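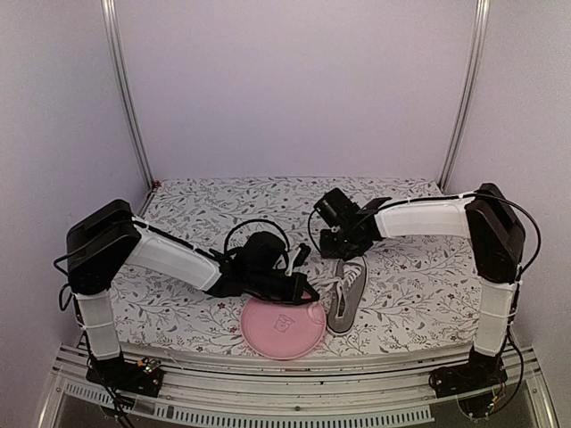
Notes for the Rasdale talk, second half. Start with the closing of the Clamum groups, and go slowly here, as most of the room will know Clamum only as a name. It was a photo-sharing site with discussion groups attached, and for a few years the groups were the busier part. People posted ordinary things. A typical picture might have been a single gray shoe next to a pink plate on a flowered cloth, and under it you would find two pages of replies on where to buy a cloth like that. Say that the replies are what we lost.

Reading time: 4 minutes

Numbers next. At the point the shutdown was announced there were 3569 open groups. Of those, 2890 had at least one post in the last year. Pause on that. The company described the groups as inactive, and by its own public listing most were not.

Then the export tool. It saved your own photos and your own captions. It did not save replies from other people, group rules, pinned threads or member lists. Hülya Yaman ran a group for people repairing old radios and she got back a folder of her own uploads with the file names changed to long strings. The advice in that group was nearly all in the replies. She had 32 days between the notice and the closing date.

What we did. Teodora Hoxha wrote a script that walked through public threads one page at a time and stored the text. Ottó Pap kept the list of groups and marked which had been copied. We finished 2824 of them. If asked about the rest: some had gone private, and some were so large that the script stalled and we ran out of days.

Skip the slide on file formats unless someone asks. If they do, the short answer is plain text for the threads and a separate index.

We use this newsletter to send updates once a month. Enter your email to subscribe. You can unsubscribe at any time.

Move to the comparison with Gilico. Gilico also closed its forums, in May, but it left them readable. No new posts, no logins, old links still work. It still needs a server, but the links people saved did not break. I would like other companies to copy this and I should say so directly.

Mention the argument with Hüsnü Avcı, with his permission. He thinks we should have asked every poster before copying. I think the time allowed made that impossible, but we did agree to take down any thread when a poster asks. We have had requests and we have honored them. Don't make this sound settled. Leave room for questions on it.

Last part, for anyone running a group today. Keep a copy of your rules and your pinned posts somewhere else. Find out what the export button leaves out before you need it. Give a second person admin rights.

Yiğit Kırmızıgül takes over after this for the search demo. Hand him the clicker and check that his laptop is on the right input. Questions after the demo, ten minutes.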